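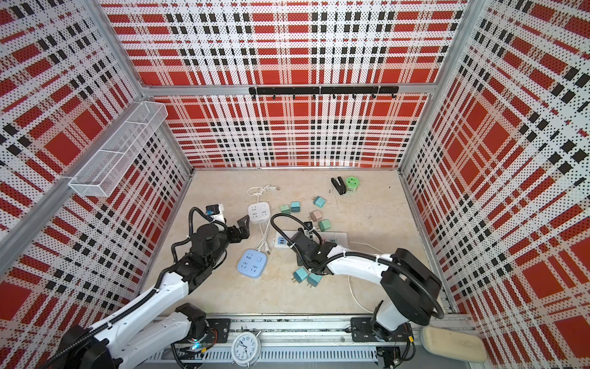 Wikora Home Cooks Club, Visits and Outings

Visit to the Plimberg bean mill, Butness
July 27, 2022
Written up by Efe Bako

Eleven members signed up for the mill and nine of us went. We left from the library parking lot at 8:30 and took the county road, because the bridge on the main road was down to one lane. The drive is 64 miles and we were there before ten. If you go on your own, the sign for Plimberg is small and comes right after the feed store. Two of our cars missed it.

Plimberg cleans, sorts and bags dried beans, peas and lentils. They don't grow anything themselves. Farmers within a couple of counties bring in the crop from late summer on, and the mill works through it for the rest of the year. They also grind a small amount of flour from chickpeas and yellow peas. July is a quiet month for them, so most of what we saw being handled was last fall's crop.

Our guide was Obinna Oyelaran, the production manager. He has been there 13 years and started on the bagging line. He gave us hairnets and ear plugs at the door and asked us to take off rings and watches. You can keep wedding bands on if they are plain. Closed shoes are required, and one member had to borrow a pair of rubber boots from the office.

Receiving

We started outside at the receiving pit, where trucks tip the beans through a grate. There was one truck waiting with pintos. Before it is allowed to unload, somebody takes a sample from several places in the load with a long hollow probe. The sample goes to a bench indoors and is checked for moisture, splits, stones and anything that isn't a bean. Obinna let us pass the probe around. It is heavier than it looks.

The load can be turned down at this point. He said it happens a few times each season, usually for moisture. Beans that come in too wet can go moldy in the bin, and beans that are too dry crack when they are moved. The price the farmer gets also depends on the sample, and the farmer can ask for a second one.

From the pit the beans go up a bucket elevator to the storage bins. We did not climb up, but there is a window in the side of the elevator where you can see the buckets going by. The mill slows them down for beans compared with grain, to keep from chipping them.

Cleaning and sorting

The cleaning room is the loudest part of the building and we did not stay long. The beans pass over shaking screens. The first screen has large holes and lets the beans fall through while holding back stems and pods. The second has small holes, and sand and broken pieces fall out the bottom. Air is blown up through the beans to carry off dust and loose skins.

After that comes a machine for stones. It is a tilted table that shakes, and the stones walk uphill while the beans float down on the air. Obinna keeps a coffee can of stones next to it. Some of them are very close to a pinto in size and color. He said he would still pick over a bag at home, and that he does it himself on a baking sheet with a light behind him.

Last is the color sorter. Beans slide down chutes past a sensor, and the ones that are the wrong shade get knocked sideways by a puff of air. It makes a ticking noise like sleet. The rejects are mostly sound beans with a stain or a wrinkled skin, and they go for animal feed. Several of us asked about buying those for soup. They don't sell them, but splits are sold in the mill store at a lower price and cook faster.

Bagging

There are two lines, one for one-pound and two-pound bags for stores and another for 25-pound sacks for restaurants and schools. The small bag line was running black beans. The scale above it is split into several cups, and it picks a combination of cups that adds up closest to the right weight. On the day we visited they had done 2293 bags before our group came through, according to the board at the end of the line.

Every bag has a lot code printed near the seam. The first two digits are the crop year. This was the most useful thing I learned all day. The "best by" date is set from the day of bagging, so two bags with the same date may hold beans from different harvests. If you have had a pot of beans that stayed hard after hours of simmering, look at the crop year on the next bag you buy. The codes are different for other packers, and Obinna could only speak for theirs.

The test kitchen

Aliyu is the name of the mill's test kitchen, after the woman who set it up. It is a plain room behind the office with two household stoves, a long counter and shelves of jars with dates on the lids. They cook a sample from every lot in ordinary tap water and time how long it takes until the beans are soft all the way through. A bean is called done when it can be pressed flat between two fingers with no grain in the middle.

We had three pots waiting for us to taste, all black beans, all seasoned the same with onion, bay and salt. The first had been soaked overnight in salted water. The second had been soaked in plain water. The third was not soaked. We were not told which was which until we had all written down a favorite.

Five people picked the salted soak, three picked the unsoaked and one picked the plain. I picked the unsoaked. The broth was darker and had more taste, though more of the skins had split. The salted ones held together best and were the most even. The cook on duty said the unsoaked pot had taken about 40 minutes longer on the stove.

I wrote down the kitchen's method for the salted soak, and several people have asked for it since:

1 pound dried black beans, picked over and rinsed
1 and 1/2 tablespoons kosher salt
2 quarts cold water

Stir the salt into the water until it dissolves, add the beans and leave them overnight, 8 to 12 hours. Drain and rinse. Cover with fresh water by two inches, add half an onion and a bay leaf, and bring to a boil for ten minutes. Turn it down to a low simmer with the lid tilted. Start checking at 45 minutes. Taste before adding any more salt. Tomatoes, lime or vinegar go in only after the beans are soft.

They do not add baking soda unless the water is very hard. With our town water a quarter teaspoon to the pot might be worth trying for older beans. More than that gives a soapy taste.

There was also a flat bread made from the chickpea flour, cooked in a skillet with a lot of olive oil and black pepper. The batter is equal parts flour and water by volume with a little salt, rested on the counter for at least two hours. It was very good hot and not so good by the time the plate got to my end of the counter.

Questions people asked

Pressure cookers: the kitchen uses one for chickpeas but not for lot testing. For soaked black beans they suggested eight to ten minutes at pressure and letting it come down on its own. Opening the valve early makes the skins burst.

Storage: cool, dark and closed up. Glass jars are fine in a cupboard. The beans will keep for years but the cooking time goes up. They showed us a jar from six crops ago which takes most of an afternoon.

Kidney beans in a slow cooker: they said to boil them hard for at least ten minutes first, every time, and not to trust the low setting to do it. This is on the back of their kidney bean bags too.

Organic: they run some, after a full cleanout of the line. It is done in January, when they can spare the days.

Mill store and lunch

The store is open the same hours as the office and takes cards. It has all the bagged beans, the two flours, splits, and a mixed soup bag that is only sold there. Prices were a bit under the supermarket for the small bags and a good deal under for the sacks. Four of us went in on a sack of pintos and divided it up on a tailgate. I bought the pea flour, which I have used once so far, to thicken a soup. It needs to be whisked into cold water first or it lumps.

There is nowhere to eat at the mill. We went into Butness to the diner across from the post office, which can take a table of nine if you call. The navy bean soup comes from Plimberg beans and was fair, a little heavy on the ham. The pie was better. Figure on an hour there at noon.

If you want to go

The mill takes groups of up to twelve on weekday mornings, by phone, two weeks ahead. There is no charge. The tour took an hour and a half with the tasting. The walkway in the cleaning room has steps at both ends and no ramp, but the receiving area, bagging lines and test kitchen are all on one level and they will bring people around the outside. Anyone with a bad reaction to dust should bring a mask. Children have to be ten or older.

Obinna said the place is much busier once the new crop starts coming in, and that there is more to look at then, but the guide may be called away. I would like to go back for it. If there are enough names I will call them, so put yours on the sheet at the next meeting or let me know. The two members who missed this trip will get first choice.

I have the leftover hairnets and one blue travel mug that was left in my car.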